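Tips from the floor: working a room when one of the crew is a robot

I've been doing rooms at the Skasville for long enough to remember paper checklists, and I've got opinions about folding. So when we started sharing our corridors with the robots I wrote down what worked, mostly on the back of linen dockets. A few of the new starters asked for copies, so I've typed them up.

First one: clear the bed in one go. Clothes left lying on it get picked up before anything else gets straightened, full stop. If you smooth the throw first you'll only be smoothing it again (ask me how I know!).
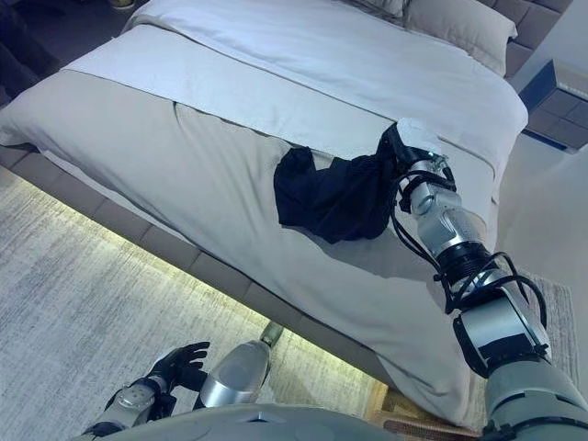
Housekeeping and Linen, Stiltitz Serviced Apartments

Dark clothes are the fiddly ones. A black jumper in a heap has no obvious top or bottom, and the grip goes wherever there's a bit of fabric to pinch. I do the same thing when I'm tired, to be fair. If you're sorting alongside, shake the piece out by the shoulders and lay it flat, and the fold afterwards goes much quicker for either of you.

Keep your basket at the foot of the bed, same corner every time. I used to kick mine along the floor with me and it ended up all over the shop. Now it stays put, and whoever is on the room, arms or no arms, knows where to reach.

Check labels and tags before anything goes to the wash. A swing tag through the machine turns into papery fluff on every dark thing in the load, and you'll be at it with the lint roller until smoko. Anything with a tag still on goes over the chair for the guest.

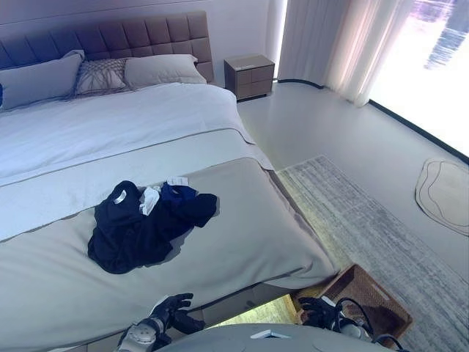

Whites come out of the heap before the colours do. I know it sounds like something your nan would say, but I've turned a guest's singlet a lovely shade of dishwater and I'm not keen to do it again. Navy and black can travel together, so leave those till last.

What's changed for us? Less bending, mainly. My floor has 22 rooms and my lower back used to start grumbling by room five. These days I spend more of the shift on bathrooms and on checking, and I've had to get better at saying exactly what I want done – "tidy up a bit" isn't a job. The roster still needs sorting out, and I've told the office so. Changeover at 2 pm is too tight when the Damasceno wing is full.

Last thing for now, rugs. Push the corners flat before you start, and look again on your way out. Cushions with fringe get a quick comb through with your fingers, never a brush.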